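Consumer Research Methods, Unit 8
Reading the "100 percent satisfied" claim
Notes by Nkechi Igwe

Start with the denominator. The Morex brochure says 76 percent of buyers "would recommend" the product. Seventy-six percent of whom? The fine print gives 2,000 surveys mailed and leaves out how many came back. Until we have that second number, the first one is decoration.

Look next at the wording. "Would recommend" was the top box on a scale with three friendly answers and one unfriendly one. I doubt many people in this room could fail a test built that way.
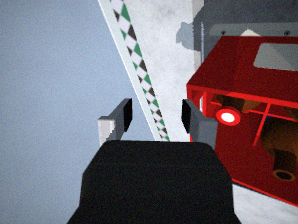
Fig. 1. Rendered view: two gray fingers with black inner faces.

Brekstead did better, but I'm still not sold. They published their response rate - good - then dropped every form with a blank on it. People who skip questions are often the annoyed ones, and Brekstead never checked.

For next class: read the Khamphan survey, pages 8 to 15. Write down who was asked, who answered, and who paid for it. If you can't find one of these, say so and don't guess.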